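Lotberg 용접 철망 울타리용 출입문 설치 설명서
4장. 문짝 걸기와 걸쇠 조정

인쇄 | 이메일로 보내기

4.1 적용 범위

본 장은 Drelum 외여닫이 철망문을 기시공된 기둥에 거는 작업에 적용한다. 기둥 기초의 시공과 양생은 3장을 따른다. 쌍여닫이문은 5장을 참조한다.

4.2 작업 전 확인

1. 경첩 기둥과 걸쇠 기둥의 수직을 두 방향에서 확인한다. 기둥 높이 전체에서 기울기가 2mm를 넘으면 문짝을 걸지 않는다.
2. 부속 봉투의 내용물을 꺼내 부품표와 대조한다. 경첩 핀, 조정 너트, 와셔, 걸쇠 받이가 모두 있어야 한다.
3. 기둥 캡이 끝까지 끼워져 있는지 확인한다.
4. 경첩용 구멍 안쪽의 도장 찌꺼기를 제거한다. 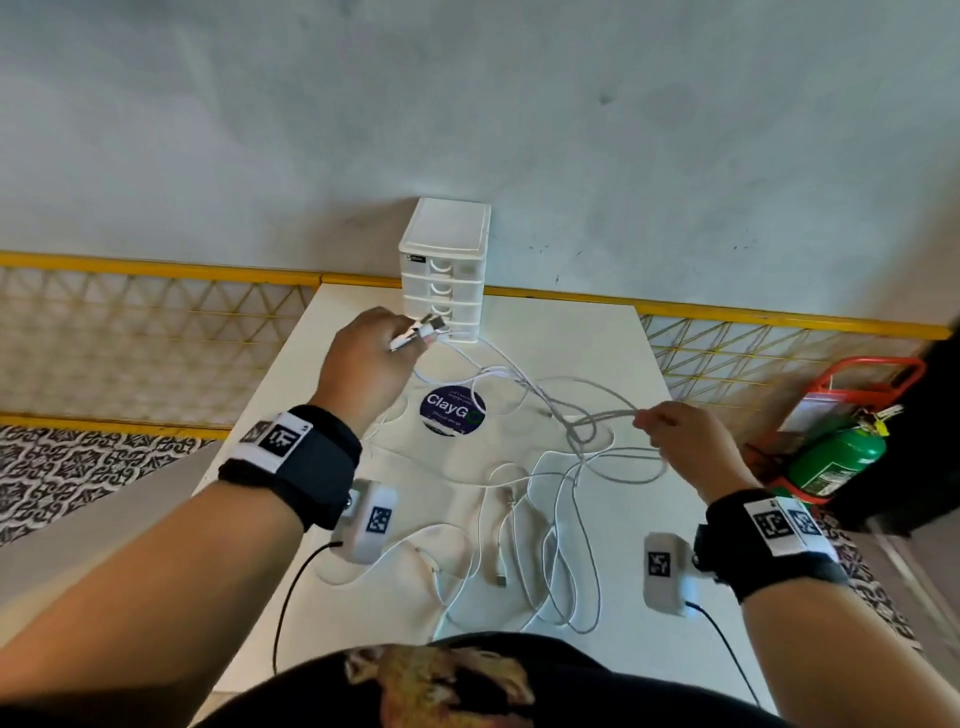
흰색 케이블 정리, 탁자 위

주의: 절단면이나 드릴 구멍에 노출된 강재는 당일 아연 보수 도료로 처리한다. PVC 피복만 덧바르면 피복 아래에서 녹이 진행된다.

4.3 문짝 걸기

1. 하부 경첩 핀을 위로 향하게 고정한다. 너트는 손으로만 조인다.
2. 상부 경첩 핀을 하부 핀에서 546mm 위에 고정한다. 핀 방향은 아래로 한다. 두 핀이 마주 보아야 문짝을 들어 올려 빼낼 수 없다.
3. 문짝 아래에 받침목을 놓고 지면과의 간격을 맞춘다. 경사지에서는 문이 열리는 쪽의 가장 높은 지점을 기준으로 한다.
4. 문짝을 하부 핀에 얹은 뒤 상부 핀을 일시 분리하였다가 다시 체결한다.
5. 문짝을 완전히 열고 닫아 걸림을 확인한 다음 받침목을 뺀다.
6. 너트를 규정 토크로 조인다. 조임 순서는 하부, 상부이다.

경고: 받침목을 빼기 전에는 문짝 아래에 손이나 발을 넣지 않는다. 문짝 운반과 거치는 2인 작업으로 한다.

참고: Voicu 구형 경첩은 핀 지름이 달라 본 제품과 혼용할 수 없다. 구형 기둥에 설치할 경우 변환 브래킷(부품 번호 282)을 별도로 주문한다.

4.4 걸쇠 조정

1. 문을 닫은 상태에서 걸쇠 막대의 중심을 걸쇠 기둥에 표시한다.
2. 표시에 맞추어 걸쇠 받이를 가조립한다.
3. 문틀과 기둥의 틈을 상단, 중간, 하단에서 측정한다. 허용값은 8mm 이하이다.
4. 틈이 위아래로 다르면 상부 경첩의 조정 너트를 반 바퀴씩 돌려 맞춘다. 하부 경첩으로는 기울기를 조정하지 않는다.

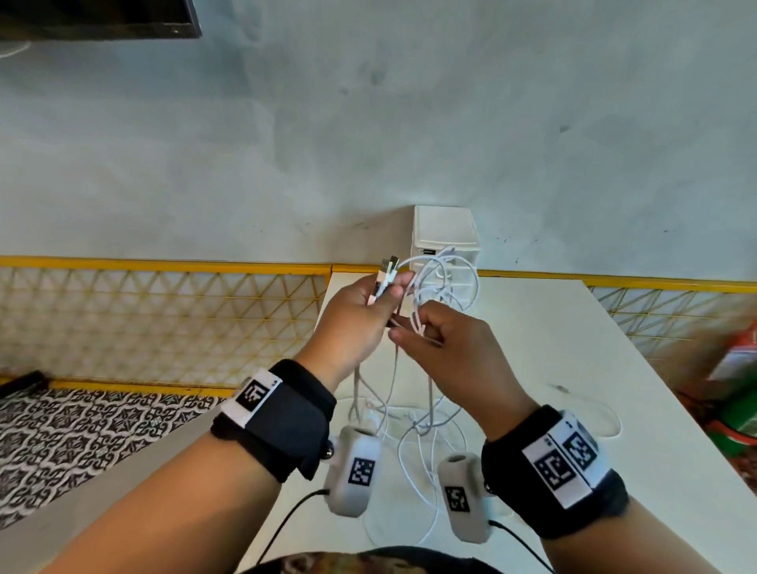 5. 걸쇠 받이의 볼트를 본조립하고 여분의 나사산에 보호 캡을 씌운다.
6. Zenarar 자물쇠를 사용할 경우 걸쇠 막대의 구멍이 받이 바깥으로 완전히 나오는지 확인한다.

4.5 철망 마감

문틀 가장자리의 철선 끝은 문 바깥쪽으로 돌출되지 않게 한다. 철망과 문틀을 잇는 클립은 각 모서리에서 첫 번째 망눈에 우선 체결하고 나머지를 같은 간격으로 배치한다. 클립이 피복을 파고든 경우 풀어서 위치를 옮기고 손상부를 보수한다.

4.6 점검

설치 후 첫 점검에서는 너트 풀림과 기둥 기울기를 확인한다. 이후 매년 4월에 같은 항목을 점검하고 경첩 핀에 그리스를 도포한다. 강풍 뒤에는 걸쇠 쪽 틈을 다시 측정한다.

기술 문의: Lotberg 기술지원팀, 담당 Rostislav Vondráček | © Lotberg. 무단 전재 금지 | 맨 위로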